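Equipment Planning for a Handheld Gripper Data Station
Project report, Erkov Technical College, Sinville campus
November 1, 2019

1. Task

Our group was asked to prepare an equipment plan for a small station where students record manipulation tasks with handheld grippers. The recordings are meant to be used later for training a robot arm, which the department has not bought yet. The assignment had two parts: decide what has to be bought in the first round, and decide what can wait until the arm is ordered.

We did not design any hardware. All the parts in this report are either sold as finished units or can be made in the college workshop. Prices are not listed item by item, as the supplier quotes were given to us on the condition that they stay inside the department. We give quantities, the order of purchase and the share of the budget that each group takes.

2. Starting point

The department already owns two workstations, a set of hand tools and a cabinet of batteries left from the mobile robot course. The batteries were tested in the first week of the project. Most of them held less than half of their rated charge, and we left them out of the plan. The workstations are fast enough for checking recordings but do not have enough disk space to keep them.

The Linditz building was offered to us as a place to look at how a recording session is set up and to take notes. We went there twice. On the first visit we wrote down which pieces of equipment were in use at the same time. On the second we asked the operators what breaks, what gets lost and what they would order more of.

3. What we learned on the visits

The main finding was that the gripper is a small part of the whole set. An operator also needs something to carry power and storage, a way to keep the cables out of the way, and a place to put everything down between takes. Our first draft of the budget had one line for grippers and one for "accessories". After the first visit we split accessories into four lines: carried equipment, head-mounted equipment, storage and charging, and spare parts.

The second finding concerned the room. We had planned for a normal lab bench with about two meters of free floor. People wearing backpack rigs need to turn and bend without hitting each other, and large objects such as bathroom fixtures take up floor along the walls. We changed the plan to a full classroom with the tables removed. 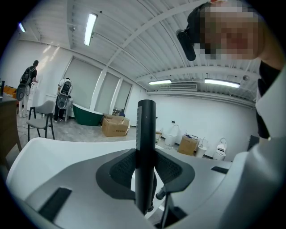
Figure 1. Handheld gripper in the foreground, with two backpack rigs in use on the left side of the room.

Finger pads are the part we expect to replace most often. The operators told us that worn pads change how an object sits in the grip, and that they would sooner change a pad early than throw away a day of recordings. We put pads under spare parts and ordered them by the pair. Linkage arms are also in this group, but in a smaller number. The housing is not stocked as a spare. If a housing cracks, the gripper goes back to the supplier and one of the reserve units takes its place.

4. Quantities

The plan is based on four operators recording at the same time. From this we get the following list for the first round:

Handheld grippers: 10 (two for each operator, plus two in reserve)
Backpack rigs: five (one for each operator, plus one in reserve)
Head-mounted units: five
Finger pads: 13 pairs
Battery packs: 8
Charging cabinet: one
Network storage unit: one
Folding tables for the sides of the room: four

The number of battery packs caused the longest discussion in the group. Two per operator means that one is in the rig while the other is charging. This works only if a pack lasts longer than it takes to charge, and the data sheet from Rosenthal, the supplier we chose for power equipment, gives this for a new pack only. We kept the number at 8 and added a note that the packs should be tested again after one semester.

For storage we assumed roughly 1000 recordings per semester. Recordings are copied at the end of each day, checked on one of the existing workstations and then moved to the network unit. A second copy is kept on drives in the department office. The drives are already paid for and do not appear in our budget.

5. Budget shares

Grippers take 40 percent of the first round. Carried and head-mounted equipment together take 30 percent. Storage and charging take 20 percent. The remaining 10 percent is for spare parts, tables, cable ties, tape and other small items.

We compared two suppliers for the grippers. One was cheaper per unit but sold finger pads only in complete repair kits. Over two semesters the kits made it the more expensive choice, even with a low estimate of wear. The other sells each part separately and ships within the same month. We recommend the second supplier.

Objects for the tasks are not in the budget. Small household items can be collected by students. Larger ones – furniture, fixtures, appliances – should be borrowed where possible, and transport has to be arranged before the session is put on the schedule.

6. Order of purchase

The charging cabinet comes first. It has the longest delivery time, and the college does not allow packs to be charged overnight outside an approved cabinet. Storage is second. Grippers and rigs should be ordered together so that mounts and connectors can be checked on the same day. Head-mounted units come last, as the model we selected may be replaced by a newer one before the end of November.

7. Open points

The room has not been assigned. If we are given the smaller one, the plan must be cut to two operators and the gripper order to five units.

We also have no figure for cleaning and storage between semesters. The workshop has offered shelf space for the grippers but not for the rigs – these would need a lockable closet, and the price of one is missing from this report.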